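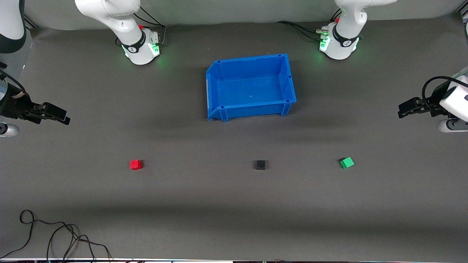 Clurneck Two-Arm Starter Kit: A Review After One Month of Use

Our workshop received the Clurneck kit in May, on a loan arranged through Zokavska. The kit includes two arms with parallel-jaw grippers, the control software and a printed setup guide. Installation took one morning. The guide is clear in most places, although the chapter on network settings should be read twice before any cable is connected.

Yevdokiia Nazarenko prepared the test plan and ran 50 trials with each arm. Each trial was limited to 70 seconds. The software, named Eltus, saves every trial under its own number and allows the operator to add notes - a feature we used daily.
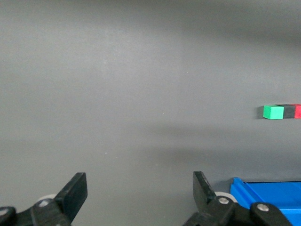 Gripper choice deserves careful thought before an order is placed. Clurneck supplies one standard pair, and a narrow pair is sold separately. The standard fingertips are thick and angular, and when cubes stand side by side with no gap, as the green, black and red ones do, a buyer should consider how much room such fingers need. We have asked for the narrow pair and will report on it later.

Support requests were answered within 10 hours. The spare parts list is available from Bouvier on request, and replacement fingertips are listed under part number 1234.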